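We changed the planner in our two-arm cell this week. Short notes.

1/ Before, each arm planned alone and waited for the other. Now Mistorska plans both arms in one problem, with 60 ms for each replan.

2/ Cloth is still the difficult part. Our collision model treats it as a soft box, and near the grippers the box is too big.

3/ Next I will replay 3,000 logged plans with a smaller margin. If you have tried this, please write me your numbers.
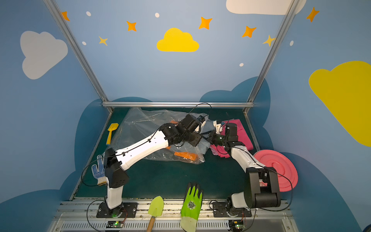

Both grippers meeting over the pink cloth.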